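Home | Local | Business | Property | Letters

Halliday rents out brick-walled table room by the half day

Watance, 14/10/2026. Halliday, the shared workspace in the former Wonine print works, has opened a ground-floor room to hourly and half-day bookings. The room is built around one long work table and is let as a single unit, with its furniture. Bookings have been taken since September, and the operator reports that 12 groups have used it so far.

The rate is 300 for a half day, payable at the time of booking. The fee covers lighting, heating, power and use of the table and chairs. The room takes 6 people seated. Larger groups are sent to the hall on the upper floor, which has its own price list.

Halliday put the floor area at 176 square feet in its filing with the town. The ceiling is painted white and carries a fluorescent panel, with the ductwork left exposed. One wall has been left in red-brown brick and edged with a white-painted border. The table stands against it. Another wall is white and carries dark graffiti-style drawings. Otakar Trnka, who manages the building, said the drawings will stay through the first year of the lease and will be looked at again when the room is next painted.

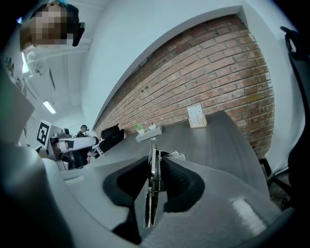 Table and fittings

The table top is dark gray with a faint wood grain. Trnka said a dark surface was chosen to cut glare from the ceiling light during close work. The first top delivered was a gloss white and was sent back. The replacement came two weeks later and was fitted in one morning.

Seating is black office chairs. Items left on the table are kept to the brick side, so that the near edge is free for work. They consist of a small tray with plants and a printed card on a stand. Users may move them to the shelving but are asked to put them back before leaving. A white shelving unit stands to one side of the table, and there is a round white fan on the other. The fan was added after early users said the air was still in the afternoon. Halliday has no plan to cool the room by other means this year.

Power is the main limit. The room is on a single circuit shared with the corridor, and heaters or kettles brought in by users are barred under the terms. Cables may be run across the floor but must be kept out of the path to the door.

Drahomíra Zelenák, who drew up the layout, said the spacing between table and shelving was set by the width of a chair pushed fully back. A second table was considered and dropped at the planning stage. With two tables in place, the clear route to the door would have fallen below the width asked for in the lease. 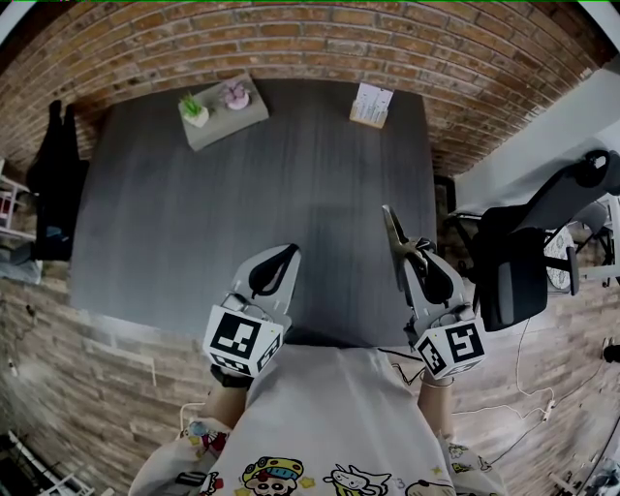 Baltasar Carrasco said the single table suits hand work better than meetings, and that his own group would book more often if the half-day slot started at eight in place of nine. He also asked for a second light over the brick side. Trnka said the start time is under review. The light would need a new fitting in the ceiling and has not been priced.

Sound is a further point raised by users. Brick and painted plaster both reflect speech, and there is no carpet. Zelenák said felt panels could be hung on the white wall without drilling, but they would hide part of the drawings. A trial with one panel is set for the winter. Results will be passed to the landlord, Cluresar, which has to approve any change to the walls.

Cleaning is done once a day, before the first booking. Users wipe the table themselves between slots. The matte top should be cleaned with a damp cloth only, as solvent leaves a shiny patch that cannot be buffed out. Damage to the top is charged at cost.

Keys are held at the front desk and must be signed for by the person named on the booking. A change of name can be made up to the evening before. Slots canceled on the day are charged in full, and those canceled earlier are moved to another date at no charge.
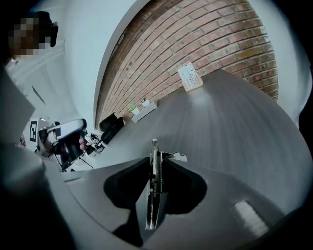 BUSINESS / PROPERTY

The lease on the ground floor runs for three years, with a break after the first. Cluresar said it has received no other request for the space and does not expect to change the use of the building in that time. The rear yard is not part of the lease and remains closed to users of the room.

Jarmila Procházka, who handles bookings, said morning slots fill first and that most afternoons next month are still open. Requests are taken at the desk or by phone. The room is closed on public holidays.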